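Etgate mobile search: progress report for February
Prepared by Pralent for the program office at Samen

Status: on schedule, if you use the schedule we sent in the last report and forget the one before it.

The short version is that search suggestions now work on phones, the offline index mostly works, and the settings screen has been redesigned for the third time. 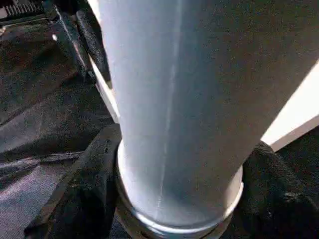
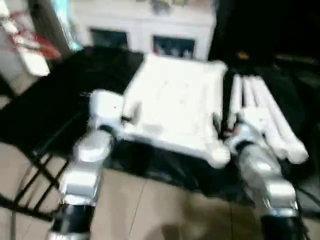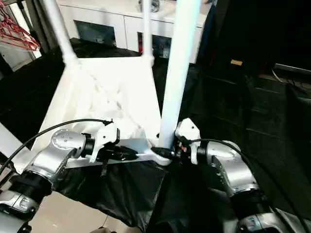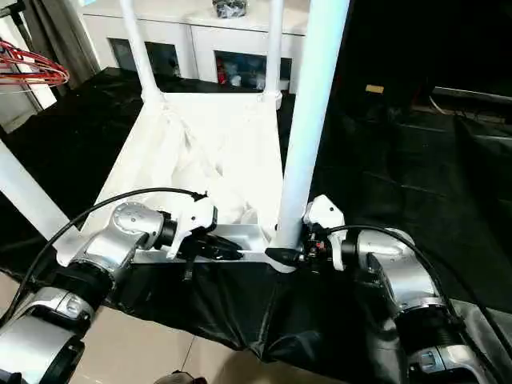
White square board in the second picture, white frame with fabric in the third, white stand and tray in the fourth; close view of a cylinder in the first.

Suggestions

The app now offers its first guesses after two typed letters. Median response time on our test phones is 200 milliseconds, down from 286 in the last report. Most of the gain came from removing a piece of code that politely asked the server whether it was awake before asking it anything else. The server was always awake.

We cap the list at nine suggestions. The original plan called for 15, which looked generous on a desktop monitor and filled a phone screen so completely that the keyboard had to fight its way back in. Testers preferred the shorter list. One asked for a list of none and a button that says "just search," and we have filed that under long-term ideas.

Offline index

The app can search saved pages without a connection. It also does this, with great enthusiasm, when there is a connection, so some testers saw week-old results while sitting next to a router. The fix is written and waiting for review. Please leave this item marked yellow on your dashboard until the next build.

Xiao connector

The Xiao connector lets Etgate search a user's notes alongside the web. Sign-in works. Staying signed in is more of a hobby at this point – the token expires whenever the phone is locked, and people do lock their phones. We underestimated this part of the work and have moved one developer over from the settings screen, which can only benefit from the rest.

Budget

Spending is slightly under plan. We would like to claim thrift, but the invoice for the test phones hasn't arrived. Once it does, we expect to be exactly on plan and a little less cheerful. No change to the total is requested.

Next period

Ship the offline fix to all testers.
Keep Xiao users signed in through a locked screen.
Freeze the settings screen, with a lock on the file if needed.
Start work on voice input, beginning with the microphone permission prompt.

Decision needed from Samen: whether search history should be on or off by default. Our build currently has it off. We need an answer before the help pages go to translation.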